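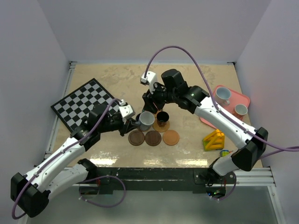

Kapitel 3: Bevor Sie bestellen – Platz, Zubehör und Budget für einen zweiarmigen Tischaufbau

Schön, dass Sie bis hierher gelesen haben! In den ersten beiden Kapiteln ging es darum, ob ein Tischaufbau mit zwei Armen überhaupt zu Ihren Aufgaben passt. Jetzt wird gerechnet, gemessen und notiert. Nehmen Sie sich dafür ruhig einen ganzen Nachmittag und eine Kanne Kaffee, denn was man an dieser Stelle vergisst, bestellt man später mit doppeltem Porto nach (ich spreche aus Erfahrung, mein erster Aufbau bei Stindetard kam in sieben Paketen).

3.1 Den Platz ausmessen

1. Messen Sie die Tischfläche, die beide Greifer gemeinsam erreichen sollen. Die Reichweite im Datenblatt gilt für den gestreckten Arm, und gestreckt arbeitet er fast nie gern. Ziehen Sie von beiden Seiten ein gutes Stück ab.

2. Zeichnen Sie die Sockel der Arme mit ein. Sitzen beide an der Vorderkante, links und rechts, bleibt die Mitte für die Gegenstände frei, aber die Ellbogen ragen dann seitlich weiter heraus, als man beim Planen denkt.

3. Rechnen Sie Luft nach oben ein. Die Kabel laufen bei manchen Bewegungen in einem hohen Bogen über den Arm, und ein Regalbrett an dieser Stelle wird Ihnen keine Freude machen.

4. Prüfen Sie, wo Sie selbst stehen werden. Der Platz vor dem Tisch wird gebraucht, zum Umräumen zwischen zwei Durchgängen und für den Stuhl, den am Ende doch jeder haben will.

Hinweis: Seitenwände um den Tisch sind günstig und lohnen sich fast immer. Ein ruhiger, heller Farbton genügt. Planen Sie sie gleich mit, das nachträgliche Anschrauben zwischen fertig verlegten Kabeln ist eine Geduldsprobe.

3.2 Das Budget aufteilen

5. Legen Sie vier Posten an: Arme und Greifer, Gestell und Tischplatte, Kabel und Elektronik, Gegenstände und Verbrauch. Tragen Sie erst danach Preise ein, sonst frisst der erste Posten die übrigen auf.

6. Holen Sie für die Arme mindestens zwei Angebote ein und lassen Sie sich die Lieferzeit schriftlich geben. Unser Paar von Ondari führen wir in der Liste unter der Positionsnummer 801; bitte diese Nummer bei jeder Rückfrage angeben, dann findet Laine Toom den Vorgang sofort.

7. Setzen Sie für Kleinteile und Kabel 2.000 Euro an. Das klingt nach viel, und beim ersten Lesen wird Ihre Buchhaltung es streichen wollen. Bleiben Sie freundlich und lassen Sie es stehen.

8. Bestellen Sie Ersatzfinger für beide Greifer gleich mit. Bei uns waren nach 40 Betriebstagen die ersten abgenutzt, und die Nachlieferung dauerte 23 Tage.

Vorsicht: Sparen Sie nicht an der Kabellänge! Ein zu kurzes Kabel spannt am Handgelenk, ein zu langes hängt unter dem Arm durch und kann an der Tischkante hängen bleiben. Messen Sie die Länge bei ausgestrecktem Arm und planen Sie die Halterungen am Armsegment als eigenen Posten ein. Vor jeder Arbeit an den Steckern den Aufbau abschalten.

3.3 Die Gegenstände auswählen

9. Schreiben Sie zuerst die Aufgabe auf und kaufen Sie dann ein. Für einen Kaffeetisch, an dem Tassen gegriffen und auf Untersetzer gestellt werden, brauchen Sie Tassen in mehreren Größen und Farben, mit und ohne auffälligen Henkel, dazu runde Untersetzer in hellen und dunklen Tönen und ein Tablett.

10. Messen Sie die Öffnung des Greifers, bevor Sie Becher kaufen. Ein dicker Becher, der gerade noch hineinpasst, verzeiht keine schiefe Anfahrt. Nehmen Sie ein Maßband mit in den Laden, die Blicke gehen vorüber.

11. Kaufen Sie jeden zerbrechlichen Gegenstand doppelt und notieren Sie Händler und Artikel. Den Lieblingsbecher aus dem Pausenraum lassen Sie bitte dort.

12. Ein paar Dinge, die mit der Aufgabe nichts zu tun haben, dürfen ruhig mit auf den Tisch: ein Schachbrettmuster, ein Spielbaustein, etwas Buntes aus Kunststoff. Sie kosten wenig und machen die Übung lebensnäher.

Hinweis: Achten Sie bei der Tischplatte auf eine matte Oberfläche. Wir haben eine glänzende von Umusard wieder zurückgegeben, die Spiegelungen haben uns Wochen gekostet.

Ist die Liste fertig, legen Sie sie eine Nacht beiseite und gehen sie am nächsten Morgen noch einmal durch. Die Vorlage für den Bestellzettel steht in Kapitel 4.

Kommentare (3)

urbonaitė_werkstatt
Danke für den Tipp mit den Ersatzfingern, wir hatten keinen einzigen auf der Liste. Gilt Punkt 8 auch für weiche Fingerauflagen?

Laine Toom
Ja, da sogar noch mehr! Nehmen Sie zwei Sätze, und lagern Sie sie bitte dunkel.

tischrand
Wir planen für September und haben nur eine schmale Nische. Die Seitenwände lassen wir erst mal weg und berichten dann.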